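Step 4: Clamping the Drelleck kit down at home

I set my Drelleck two-arm kit up in the dining area before I'd read a single page of the Frei booklet, so learn from me and do this bit in order!

1. Pick your spot. You want 158 cm of clear floor on the side where the arms swing (I'd go for 200 if your place allows it).
2. Slide the clamps onto the platform edge and squeeze the grips until the jaws bite. Give each one a good tug.
3. Bind the cable to the arm with ties, leaving a little slack at every joint — too tight and the elbow will complain.
4. Power up and wait for the blue lights on the base.

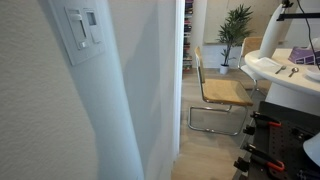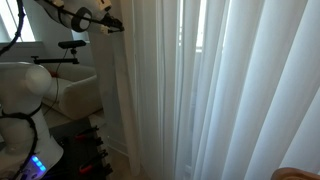
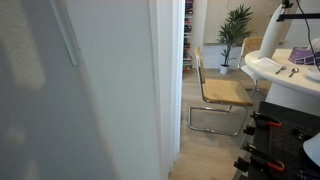 Red-grip clamps in all three views; the blue base lights are in the second.

Caution: curtains! Tie them back if an arm can reach them, and keep the speed setting at 137 or lower until you've run a full sweep. The dial goes up to 400, and I still haven't been brave enough.

Note: the Flitcombe clamps fit too, but their jaws are shorter, so check them again after the first hour.

5. Open the Anitmont app, tap Home Position and stand back with the stop button in your hand.
6. If an arm halts halfway, power down, loosen the nearest cable tie and go back to step 4.

Stuck on the app pairing? Baltasar Casado wrote a very patient walkthrough for it, and I've put the link on the downloads page.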